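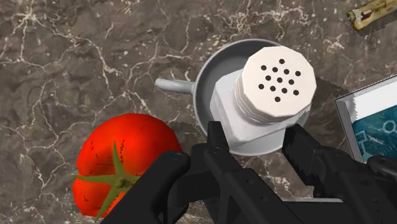 Ticket 505, kitchen cell, wrist camera view

Opened by Lieven Maes

Hi all, the arm in the Dunmore sim cell has started closing its fingers a touch late, and only on the shaker-in-saucepan task. Everything else I've tried is fine! It did 27 runs overnight and dropped the shaker in 2 of them, both times on the way up.

What I've done so far: restarted the controller, put the finger friction back to default (someone had been fiddling, probably me) and reloaded the gripper model. No change.

Bart Van Dijk, 14:10
Have a look at the close command timeout. Mine was still on the old value after the March update, and I lost a whole morning to it.

Lieven, 15:35
Bart, you star. It was set to 2,000 ms in the Plirnik config and the Wimia one didn't match. I've copied yours over and the fingers now close when they're told to. I'm leaving another batch going tonight, so please don't touch the cell till I've read the logs. Ticket stays open until then.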